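## 5. Running the Tabletop Demo for Visitors

This section covers the open day at the Estside building on Thursday, January 16, 2020. It assumes you have finished Section 4 and that the arm still does what Section 4 says it does. If it doesn't, go back to Section 4 and be patient with each other.

The demo is small on purpose. Visitors expect a robot to build a car. Ours moves light things on a mat, slowly, and people still crowd in to watch.
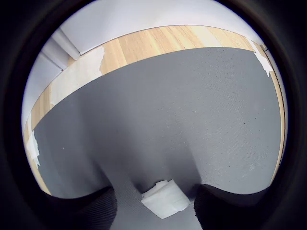

**Howells Automation Workshop – Visitor Program**

### 5.1 Before the doors open

1. Check the tape at the edges of the mat. Press down anything that has curled. Torn ends are fine, loose ones are not.
2. Smooth out creases in the mat. The fingers will find them if you don't.
3. Follow the arm cable along the table by hand and tape down any stretch that moves.
4. Start Prernari on the control computer and load the profile named `visitor`. Do not load `visitor_new`. It is older.
5. Set the speed limit to 20 percent.
6. Put out the green lid and the small white block, with clear mat between them.

> **Note:** The lid goes down with its rim facing up. Upside down, it becomes a very good hockey puck.

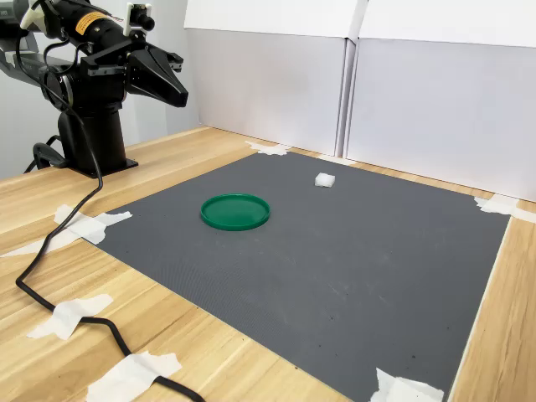 *Fig. 5-2. Gripper held clear of the mat, lid and white cube in place.*

### 5.2 Giving the demonstration

1. Ask visitors to stay on their side of the floor line, 700 mm from the table. Ask again once they have drifted over it.
2. Raise the arm to the ready position and open the gripper.
3. Say what the arm is going to pick up. Keep it short – the crowd came for the robot.
4. Press **Run** in Prernari and keep one hand near the stop button.
5. If the grip misses, let the arm finish its move and press **Run** again. A miss gets more applause than you'd think.

> **Caution:** Never reach over the mat while the Run light is on, even to nudge the lid an inch to the left. Especially then. 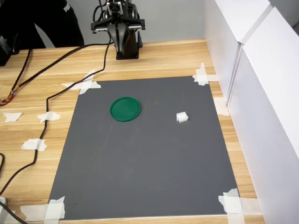
Between groups, return the arm to ready and put everything back where it started. Allow 5 minutes for this. It takes two, and the other three go to the visitor who stayed behind to ask whether it can make coffee. (It can't. The Grendura people upstairs have asked too.)

### 5.3 Lid only

Use this shorter version for younger groups, or whenever the white block has gone home in someone's pocket.

1. Take everything off the mat except the lid.
2. Choose **Single object** from the Prernari menu.
3. Lower the gripper over the mat and stop there so the group can see the fingers.
4. Press **Run**.

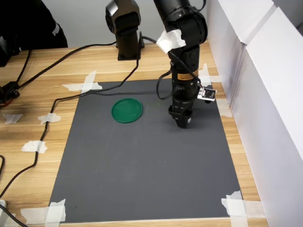
*Fig. 5-4. Single-object layout, gripper lowered to the right of the lid.*

> **Note:** After 90 seconds without a command, Prernari locks the menu and wants the password again. Type it with your back to the audience.

### 5.4 Closing down

1. Park the arm and switch off power at the wall.
2. Leave the mat taped down. The next open day is in May, and lining it up again is a miserable afternoon.
3. Write any faults in the red logbook, including the ones that went away by themselves.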